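5/24/23

Power monitoring box, Clumelholm rack. Finally got the Zendum agent talking to the Brandão UPS over the network card and I am very happy about it! Three evenings of "communication lost" and then a full page of live readings.

What was wrong: the agent was polling the old address, the one from before we moved the card to the management subnet. The installer keeps the previous config if it finds one, so every reinstall I did brought the bad address right back. Delete the config folder first, then install. Writing that big so the next person sees it.

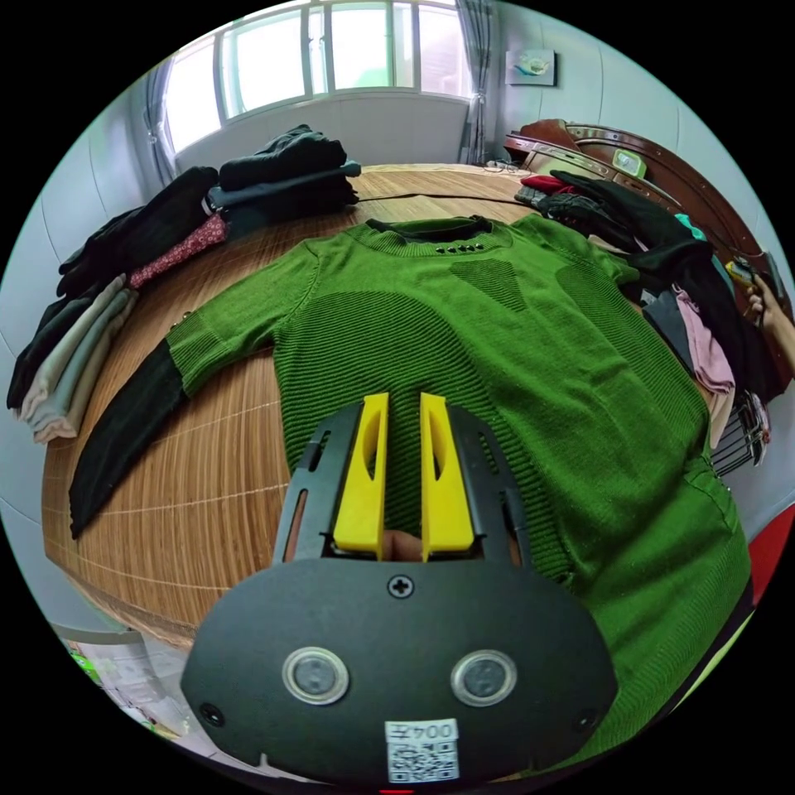

Green ribbed sweater on the round table, slat mat underneath.

Readings after the fix: battery at 82 percent and climbing, load steady, event log filling in as it should. The log now holds 914 entries, most of them the same lost/restored pair from my fumbling. I exported the lot to a text file before clearing it, in case we want to compare timestamps later (the card's clock was still on factory time, which made the early ones useless anyway). Set the card to pull time from the router.

Alerts next. Email worked on the first try, which I did not expect. Test message for "on battery" came through before I had switched windows. The low battery one took a bit of digging. It has its own threshold hidden under the shutdown page, and it was blank. Now set to start shutdown with 6 minutes of runtime left, database box first, file server after it, monitoring box last so it can record the others going down.
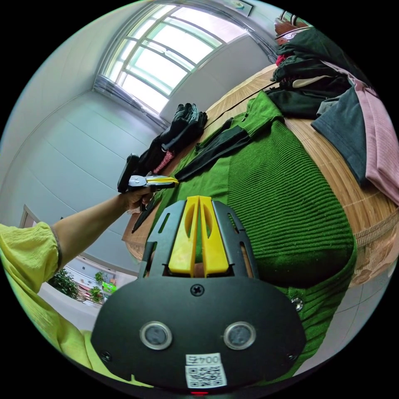 Then the fun part, pulling the plug. Wall power off, fans up, and the dashboard flipped to battery right away. Database box got its message and shut down clean. File server hung on a mounted share for a while and then let go. I love watching this stuff work in order after so long staring at config pages!

One thing to fix: after power came back, the file server stayed off. BIOS setting for restore on AC is probably wrong, need a keyboard on it to check.
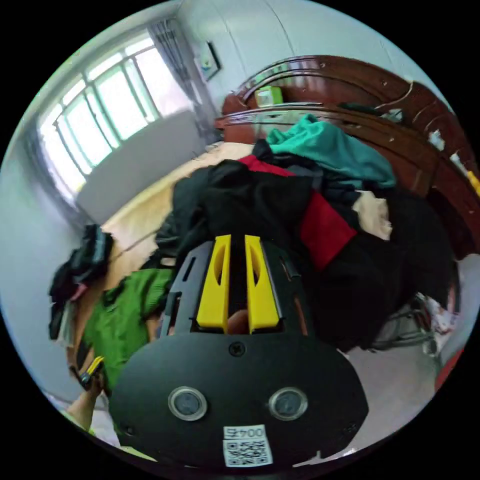 Also tried the Brikance temperature probe on the spare port. The agent sees it but shows the humidity in the temperature column and the other way round. Newer card firmware is supposed to sort that out. I have it downloaded and didn't want to flash it right after a good test, so it waits.

Still open:
- file server power restore setting
- card firmware, then recheck the probe
- swap the default password on the card (yes, still)
- second alert address for when I'm away in July
- repeat the unplug test with all 6 outlets loaded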